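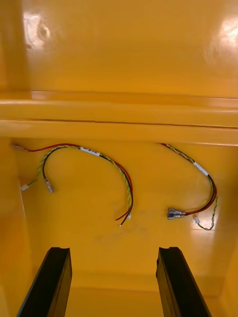

How do you remember which wire goes where when you take a thing apart?

Write it on the wire before you disconnect it. A sleeve label is best, a folded bit of masking tape will do, and a drawing on paper is a good second copy to keep in a drawer.

My sister asked me that on the phone last week and I gave her a much longer version, with side trips, and she very politely said she had something in the oven. So you're getting the rest of it.

I've been spending my evenings on wiring since November, when I signed up for Eulalia Insaurralde's class at the adult ed center in Palma. I signed up for upholstery, to tell the truth, and upholstery was full. Wiring had two seats left and met on the same night, and I'd already arranged for my neighbor to walk the dog, so wiring it was. I had never stripped a wire in my life! I thought a harness was something you put on a horse.

A harness, for those of you where I was three months ago, is a bunch of wires gathered up so they travel together and then part ways where they're needed. I've come to love the parting ways. You follow a nice fat bundle along and then one leg peels off to a little plug and another drops down to a pin, and the rest carries on without them, like cousins leaving a wedding at different times. Once you've learned to look for it you'll see it under every dashboard and inside every appliance with the back off.

The yellow housing is the one I've gotten so fond of. It's a glossy, cheerful thing, the yellow of a child's rain boots, and it has two harnesses hanging loose against the back wall just under a thick ledge. Most of my attention has gone to the one on the left. It starts at a small white terminal with a red wire, picks up a black wire and a green-and-yellow twisted pair, and the whole lot swings over in a big upside-down U before it comes down again. There's a little white label sleeve near the top of the curve. The printing on it is terribly small, and I've reached the age where I keep a magnifier in my cardigan pocket and another one in the car.

That twisted pair gave me fits, by the way. When two wires are wound around each other your eye wants to treat them as one, and I drew them as one, in ink, in my good notebook. Eulalia looked at my page for a while. Then she took my pencil and drew two lines where I had drawn one, winding over and under each other all the way down, and handed it back without a word. I've drawn every pair that way ever since. It takes forever and I find it very restful, a bit like knitting a cable.

Now, about color. I came in thinking color would tell me everything. Red is this, black is that, done. Color will get you partway, and in a small job it may get you nearly there, but then you meet a second black wire. On the left-hand harness there's a single black one that drops off the side by itself and ends in a silver metal pin, and there's another black conductor down at the far end beside the red one, both with stripped tips. If all your notes say is "black," you're going to have a long evening. I now write the color, where it starts, and what's on the end of it. Black, side branch, metal pin. Black, far end, stripped. My husband says my notebook reads like a bird watcher's.

A few people asked in the comments what I bought to get started. I'll tell you, with the warning that I'm a beginner with a weakness for tool catalogs.

The stripper is a Zirkon, and it was a present to myself. It has a stop you can set so every tip comes out the same length, and I didn't know how much that would please me until I lined up my first ten or so on a dish towel.

The crimper came secondhand from a man who was clearing out his father's garage. It was stiff as anything. A drop of oil and a week of squeezing it in front of the television loosened it up, and my grip is now something to behold.

The label printer is a Tonix and it and I are not on good terms. It eats 2 inches of sleeve every time you turn it on. I've learned to print everything in one sitting, so I save up my labels through the week on a sticky note and do them Sunday after lunch.

For sleeves and pins I use the Cekura assortment, item 811, which comes in a divided box with a lid that shuts properly. Please don't buy the kind with a lid that doesn't. I dropped mine on the stairs in December and every last pin stayed put, and I sat down on the bottom step and felt very lucky.

Where to put the label turned out to be a bigger question than I expected. My first few went right up against the plug, very neat, and then I couldn't turn them to read them. Eulalia likes hers an inch or two back, and where a bundle bends she wants the label facing the person who'll be peering in. "Be nice to the next one," she says, and she does mean you, in six months, with your reading glasses on your head and no idea what you did.

The other piece of homework was learning to leave wires a bit long. I'm thrifty by upbringing and my hands want to trim. But a wire that just reaches will have nothing left when you need to redo the end, and I've redone plenty of ends. I keep the offcuts in a jam jar by color. My granddaughter has already made off with most of the green for bracelets.

Class starts up again next week and we're doing lacing, the old way of tying up a bundle with waxed cord, one knot after another along the whole length. I've been practicing on a handful of spaghetti, uncooked, and I don't recommend it. Drinking straws are better. If any of you lace by hand and know a knot that doesn't slide while you're reaching for the scissors, leave me a note below, and write it out slowly, please, as if for your grandmother.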